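Cable dressing on a bin-picking arm: is there an actual rule?

Posted by Rajkumari Dubey

Hi all! I help run a small bin-picking cell, and we're writing our first house rules for it. Most of it went fine (who can be inside the tape, who holds the pendant, what speed we use for teaching) but we got stuck on cables. Our gripper wiring runs along the outside of the arm and over the wrist, with a bit of slack so the last joint can turn. One person wants it all tied down tight, another says the slack is what keeps it alive. 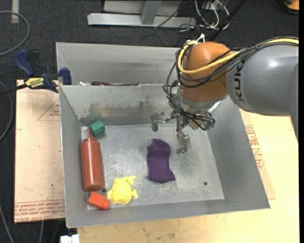 My own worry is a loop catching on the bin wall when the arm goes deep into a corner. We logged 641 picks last month and had 3 stops I'd blame on the cable, but I can't prove it. So is there a standard that gives a number for slack, or do people just decide? Also, do you clamp the bin or leave it free?

Defne Akyol

I don't know of any standard that hands you a slack figure. ISO 10218 is the one to read for the safety side of the whole cell, and your risk assessment should list snagging as a hazard. For the length, go by the cable maker's minimum bend radius and then test it. Jog the wrist to both ends of its travel, slowly, with the arm clear of the bin, and watch the loop the whole way. Then do it again at your lowest pick pose in each corner. If the loop touches metal, shorten it or limit that joint in software — we did the second and lost very few picks. Write the joint limits into your rules too, or the next person will widen them.

And yes, clamp the bin! If it shifts, your taught positions are wrong and you may not notice right away.

Wandetik

just use a cable sleeve, had one on ours for ages and no trouble. zip ties are fine but trim the ends, they scratch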